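Notebook, hand-held gripper, Thursday, start 9.40
Drift check on bare table, Erkley bench

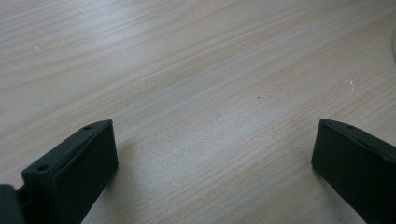 Continuing from the last entry. The question is still the same: how much does the estimated position of the tool wander when the camera sees almost only wood? Marwan thinks the grain gives enough features. I was not so sure, so I made a simple protocol and I write it down so that Ghada can repeat it without asking me.

Protocol. Start with the tool in the dock, fingers open. Lift, move over the table in a slow rectangle, return to the dock. No object is grasped. The error is the distance between the first and the last estimated pose, as both should be the dock. I did 6 loops with the grain and then the same number across it. Feature limit was 2000 per image, exposure locked, the Mansour lamp off.

Result. Along the grain the mean closing error was 70 mm, which is too much to use. Across the grain it was clearly better but I do not give a number yet, because one of these loops had a restart in the middle and I must decide if I keep it.

What I think happens: the lines look the same when you slide along them, so the matcher takes a neighbouring line for the correct one. The small specks on the table are more useful than I expected. When I plotted the matches that survived for a long time, many of them were sitting on specks of lint or dirt. So please do not wipe the table before the repeat! I know this sounds strange for a lab.

The second problem is the fingers. They stay in the same place in every image, and their edges and mounting holes are good corners, much stronger than the wood. The tracker then believes that the tool is standing still. Ghada already wrote a mask for the old fingers, but it was drawn for the Brultel ones and the outline does not fit these. I drew a new mask by hand, with a margin for the soft shadow near the fingers. With the mask, 2 of the worst loops were processed again and both closed better. I have not processed the others.

The reflection moves over the wood when the tool moves, and I suspect that it also takes some matches. I did not test it separately. Sondberg sent us a polariser in October, it should be in the grey drawer.

To do
- process all loops with the new mask
- decide about the restarted loop (Marwan?)
- same rectangle with the printed cloth under the tool
- try the polariser, one change at a time
- put the mask in the shared folder, with the finger version in the name

Stopped at 12.15, battery low. Dock screws are tight, I checked them before and after.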